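3.2 Learning to lacquer at Hustside

I should say up front that I came to this part of the study as a total beginner. I had read plenty on lacquered trays, but I'd never held a brush loaded with the stuff! Lorcan Ó Néill, who runs the Tuesday evening class at Hustside, put me at the end bench and handed me a practice board (mine was terrible, and I still have it). 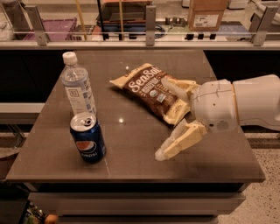 Lacquer students talk about shine all the time, and I wanted to know what they meant by it. Most of them pointed to furniture they knew from home. A glossy dark brown tabletop like the one in Figure 4, with pale reflections and small spots of light on it, was what nearly everyone wanted in their first month. Lorcan wanted something softer, closer to the old Cistutar trays, and he'd send people back to the rubbing stone until they got there.

Figure 4. Dark glossy tabletop with drinks and a bag of chips.

By November my notes ran to 3295 words on polishing alone, and I'd gone through 2 brushes. I come back to the Cistutar trays in Section 4.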